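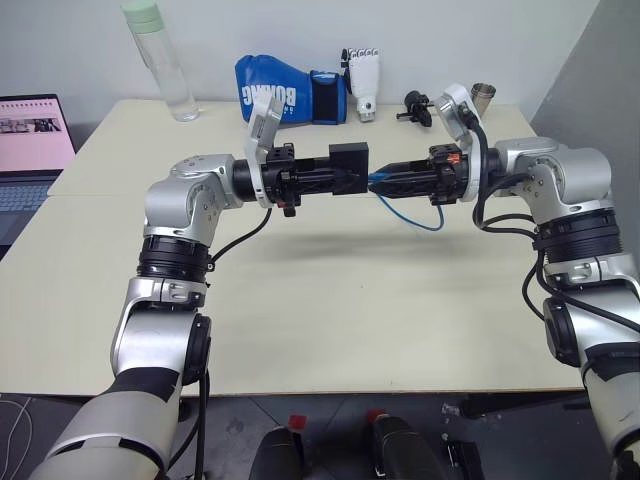

I've got two identical arms facing each other over one table and I'm trying to decide whether the gripper upgrade I'm being sold is worth it. The ones on there now are black, and the two aren't the same: one ends in a squared block, the other has a tapered nose. When I bring them nearly tip to tip for a handover, the blue cable hangs in a loop right under the gap, and I'm worried about catching it. The reseller wants me to buy a matched pair from Barier, $1192 for the set, and says my handovers will get "dramatically more reliable." I logged 285 handovers with what I have and dropped 19. Most of the drops were the same thin plastic cup. Has anyone run the Barier pair long enough to say if it's any better, or is this just a nicer brochure?

**Rogério Trindade**

---

**Jianguo Li**

I'd hold off. We tried the Barier pair at our shop in Toledo for a little over a month and then went back to our old ones. They close evenly and the finish is nice. Our drop count on soft items barely moved.

What "dramatically more reliable" means, you should ask them. Reliable with what object, at what speed, and who was counting? When I asked, I got a video of a steel block being passed back and forth. I can do that with kitchen tongs.

Your own numbers already say a lot. If most of the drops are one cup, then you have a cup problem. Before spending anything:

- Rerun only the cup, at half the closing speed, and log it separately.
- Swap the two grippers left to right and run it again. If the drops follow the gripper, fine, blame the gripper. If they stay on the same side, look at that arm's calibration.
- Stick some thin rubber on the fingertips. Ours cost next to nothing and did more than the new pair did.

Also sort out that blue cable first. Tape it back along the arm with enough slack for the wrist to turn all the way, and then move each joint by hand to its limit with the power off. I had one pull on a wrist for weeks and I was busy adjusting the controller the whole time.

---

**Genivaldo Bezerra**

just get the Kukurer ones, way better than Barier. never had a drop

---

**Birger Tveit**

"Never had a drop" in how many tries? I have used Kukurer grippers and they drop things like everything else does.

I mostly agree with Jianguo, except on speed. Slowing down the close helped us with the giving side and made the receiving side worse, as the cup had time to tilt. What worked was having the receiver close fully and wait a moment before the other one opens. That's a change in the controller script and it's free. On the Tindon controller it's one setting, but I don't know what you're running.

If you still want to compare after that, ask for a loaner. They told me no the first time and yes the second. Run it on your objects, on your table, with the same start positions, and don't let the sales guy pick the speed.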